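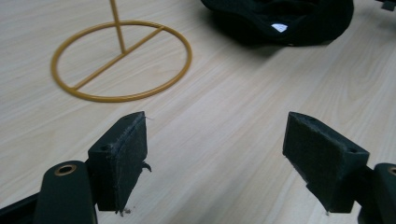 Wire stand and black fabric item on the display table.

Headwear Display: Bucket Hat and Wire Stand
Pronham Community Collection, Accessories Room

The Accessories Room at Pronham keeps a small group of everyday hats for study and display. The gallery on this page presents one black hat and the yellow wire stand assigned to it. Both are shown on the light wood table used for preparing items before they go to the shelves. The page was last revised on 8/25/22.

The hat is entered in the register as item 71, under casual headwear. It is a soft hat in black fabric, without stiffening, and it creases easily along the front. Staff are asked to shape the crown by hand before the hat is placed on its stand and to leave the brim in its natural curve. Steam is not to be used on this item.

The maker's label is sewn or bonded to many hats of this type, and its position is recorded along with the wording. In the register, labels are transcribed in capital letters exactly as they appear, and any emblem is noted on the line below. 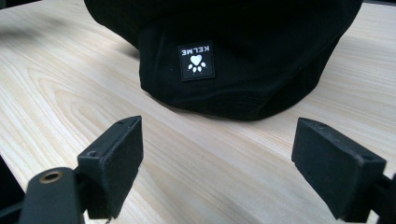

Label reading KELME, with a white paw-print emblem, shown upside down.

The stand belongs to the Lendov series, which was added to the room in January. Each stand in the series is made of thin rod, with a ring at either end of a straight upright. The open form allows air to reach the inside of the hat and adds very little weight to the shelf. Thirteen stands are held at present, and further pieces will be ordered from Kettani when the upper shelves are opened.

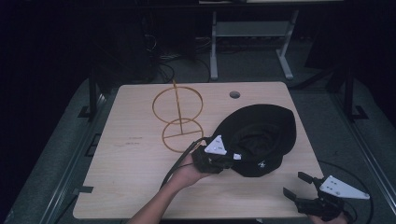
Items are returned to the shelves with the label facing the visitor. Hats in the lower cabinet are spaced 30 centimeters apart, measured from the center of one stand to the center of the next. A hat that does not sit evenly is to be taken down and placed again, and the stand checked for bends in the upper ring.

Visitors who wish to study a hat more closely may apply at the front desk. Viewings take place in Room 2 and are limited to one item at a time. Requests to reproduce pictures from this gallery should be sent in writing to the Pronham office.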